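## 4. Recording the toothbrush task

I'm going to assume you've got both grippers talking to the Fikel recorder by now. If you haven't, go back to section 3, because nothing below will make much sense without it.

1. Put the cup in the middle of the table, with the toothbrush and toothpaste lying loose on either side. Don't line them up! Femier, our learning system, gets lazy if everything starts in the same spot.
2. Pick up a gripper in each hand and let the cables trail back along your arms.
3. Start a new take and wait for the beep.
4. Move at the speed you'd use at home, perhaps a touch slower, and put each item in the cup. 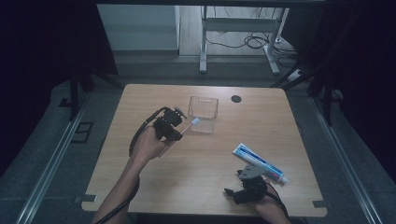

5. Let go, back both grippers off by a hand's width and stay still for a breath or two before you stop the take. Villads Riis kept forgetting this in June and we lost 123 takes to it (he's very good about it now).
6. Give the take a mark - good, clumsy or bin. Clumsy ones are worth keeping, so don't be shy with that button.

> **Note:** The toothpaste can go in cap down or cap up. I like a mixture, and Femier copes with both as long as you don't change your mind halfway.

We aim for 255 good takes per layout, and then I move the cup and we start over. It's dull after lunch, so I do mine before ten in the morning.

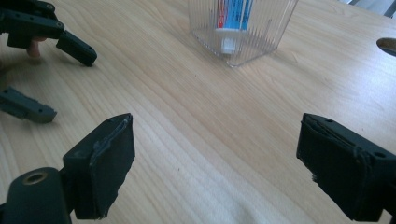 **Do I have to use the same hand for the same item every time?**

Swap whenever you like, but only between takes. Passing something from one gripper to the other is a separate task in Prinberg and has its own folder.

### 4.1 Checking the jaws

Do this before each batch. Set the item down, open the jaws all the way and hold them just over bare wood, then look at the live view. You want to see both fingers and a good stretch of table between them. If one finger has crept out of view, the camera mount has slipped and needs doing up again. 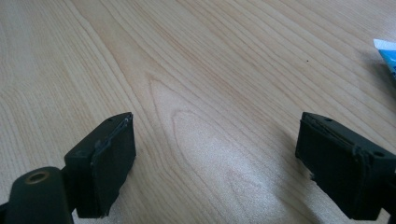 *Fig. 4.3: Jaws open over the tabletop, nothing held.*

> **Caution:** Never squeeze the jaws shut while the zero light is blinking. I did it on take 203 and had to redo the whole width setting - twice, as I didn't believe it the first time.

Press and hold the zero button until the light goes steady, then close the jaws gently once and open them again. The width reading should follow your hand without jumping. If it jumps, try the other cable before you ring Mogens.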